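The Pink One

Half past six and the bus went at quarter past eight. April, still light at that hour, the window at the far end of the bedroom doing its best.

She had not made the bed. No time. The duvet was where she'd kicked it that morning, and the coat went down on top because there was nowhere else, the chair being full of things for Barirville and the floor being full of things that were not.

One bag. That was the rule with the Zoson coaches now, one bag and whatever you could wear. So wear it, said her sister on the phone. Wear it? In April? She'd cook before Sobczak, and there were 72 stops after that, or it felt like it.

Fold it, then. Sleeves in first. Their mother's way — sleeves in, hem up, lean on it till the air goes out. She leaned. It sighed and came back up agian like bread.

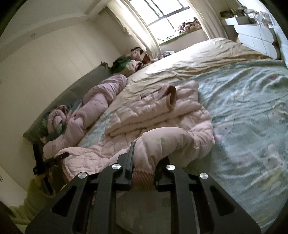

The pink coat, first go at folding it.

Second go. Worse. One sleeve would not lie down. She said a word her mother would not have liked and looked at the clock. Ten to seven.

It had cost 137 at Fetetico, in the sale, the winter of the long cold, and her mother had paid for it out of the tin and then not mentioned it, not once, which was how you knew it was a lot. Too big, you'll grow. She was twenty-six at the time. She did grow, as it happened. Sideways, a bit.

Her sister rang back. Have you got the papers. Yes. Have you got the keys. Yes. Have you eaten. No answer to that one. You're not still messing with that coat, are you?

No, she said, and put the phone face down on the pillow with her sister still talking in it.

Start over. Shake it out, lay it flat, front up, do it properly like a person in a shop. She smoothed the collar down with her palm.

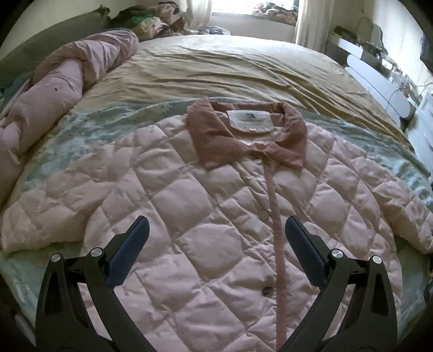
The collar was the part she'd wanted. Darker than the rest, old rose, her mother called it, as if roses had ages. She'd worn it up to the nose all that first winter, waiting outside the clinic, breath going damp in it. Twelve weeks of that. Then the waiting was over and she'd hung the coat at the back of the wardrobe and bought a black one like everybody else.

She bent and smelled it. Cupboard. Soap. Nothing else, she'd hoped for something else.

Seven o'clock. Five past. The boiled egg in the kitchen would be like a stone by now.

The flat was let from the first. A thousand a month, which her sister said was robbery and she should of asked for more. Whoever they were, they'd put their own coats on the bed. 

Sleeves in. Hem up. She didn't lean on it this time, just held it closed against her chest, both arms, and stood there.

Then she took the boots out of the bag. Good boots, nearly new. Put them on the chair.

The phone was saying hello? hello? into the pillow.

I'm here, she said. I'm packing. What's the weather doing, your end?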